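Shelf week

Quick one tonight, I've got a loaf in the oven and 22 tabs open. Promised an update on the shelves so you're getting an update on the shelves.

For anyone new: a few months back we took over the long room in Mundell. Corrugated ceiling, pipes everywhere, red-brown brick, strip lights that make everybody look like they've got the flu. I love it. Bukola says it looks like a place where you'd pick up a gearbox. She's not wrong but the rent is kind and there's parking out back.

What it did not have was anywhere to put anything. For weeks we lived out of boxes. Tea in a box, tape in a box, the box cutter in a box (taped shut, yes, really, my fault). So when Loan Đặng messaged to say a friend was clearing out a shop and did we want a big white cubby unit, I said yes before I'd asked how big.

It's big. Tall, square compartments, and one skinny cupboard with an arched door and frosted glass that I've gone completely silly over. It's the sort of door that should have someone's good sherry behind it. I've got nothing that deserves it. Currently it's where I'd like the nice cups to go and Hưng Ngô would like the first aid kit to go, and we're both being very polite about it.

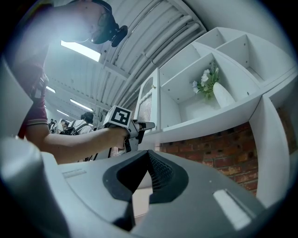 Anyway the plan. I had a plan! It was on the back of a Phí receipt and it went: heavy stuff low, everyday stuff at arm height, pretty stuff wherever it fits. Then we started and the plan lasted til morning tea.

Problem one, depth. The cubbies are deeper than they look, so small things wander to the back and you need a torch to get them out. My sister's trick is to shove a rolled towel in behind to bring everything forward. Looks terrible from the side. Works a treat from the front.

Problem two, the screw holes. Little ones in the white panels, left over from whatever the shop had in there. I was going to fill them. I bought the filler. The filler is still in the ute. Half of me thinks they'll come in handy for hooks, and the other half is just lazy, so for now they stay as they are.

Problem three, me. I can't leave a shelf alone. I put a thing down, walk off, come back, shift it over a bit, walk off. Duyên Đinh timed me once at the old place and won't tell me the number.

The flowers were the first thing up. Fake ones, white with green leaves, in the white ceramic vase. I know. I KNOW. I used to be a terrible snob about fake flowers, my nan had a dusty peach arrangement on top of the telly for my whole childhood and I swore never. But I've killed 2 peace lilies and a succulent since we moved in, and a succulent takes effort. These don't need water and they don't need me. White on white is a bit hotel lobby but the green saves it, and with the brick so close by it needed something light.

I tried them in a few spots. Up high they vanished, all you could see from the floor was the bottom of the vase. Lower is much better, you get the flowers at a height where you can look at them. So lower it is, until I change my mind on Thursday.

Upper cubbies are staying empty for the minute and I'm trying to be ok with that. Ngân Hồ, who does this properly for actual money, told me to live with the gaps before filling them. Her rule is if you don't miss a thing for a month it didn't need a shelf. Sound advice, and very hard to follow when you own as many jugs as I do. Seven boxes of kitchen stuff left to go through and I reckon most of it is jugs.

Costs, becuase someone always asks. Unit was $40 and a slab for the bloke with the trailer. Vase was already ours. Flowers came from the discount place next to Brondimura and cost more than the vase ever did, which stings. Felt pads for the feet, a few bucks. Filler, see above, unused.

If you're doing something similar, a few things I'd tell you while I've got my shoes off:

Wipe everything before you load it. Shop dust is greasy. Warm water and a squirt of dish soap, dry it straight after, don't let it sit in the joins.

Check it's level, then check it again with weight in it. Our floor has a slope you can't see and you can definitely feel.

Fix it to the wall. Please. A tall unit wants to come down on somebody. Brick means proper plugs and a hammer drill and if you don't have one, borrow one.

Work from the floor up. Stand back a lot. Then go and look from the doorway too, that's where everyone else will be seeing it from.

And watch the light. By the afternoon those strips are all we've got and white goes a bit blue under them. I'd like a lamp or 2, something warm at the end of the unit, only there isn't a power point within cooee so that's a question for July and a sparky.

The ceiling I'm leaving. People keep asking if we'll cover it. Nope. I did get a quote, out of curiosity, from the Wirness people, and it came to $1,273 for a bit of paint and some bloke's ladder time. For a ceiling! It's already white! I like the ribs, I like the pipes running across, I lie on the floor at lunch sometimes and look at them. Cheapest feature we've got.

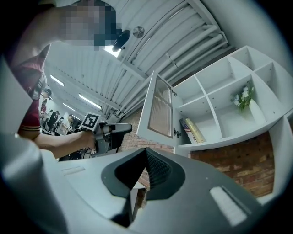 White ribs, white pipes, and the strip lights going off down the hall.

Next up is labels, or no labels. Hưng is pro. He wants every cubby marked so things go back where they came from, and he has bought a label maker with his own money, so I feel I've lost that one already. My counter offer is baskets on the bottom row and leave the rest open. Bukola hasn't voted and is enjoying the attention.

Also still hunting for something tall and thin for one of the top spots. Not a candlestick. Maybe a bottle, maybe a bit of driftwood if we get down the coast. If you've got a shelf you're happy with put it in the comments, I'm nosy and I've got plenty of gaps to steal ideas for.

Right – timer's going, bread's done, more when the jugs are sorted.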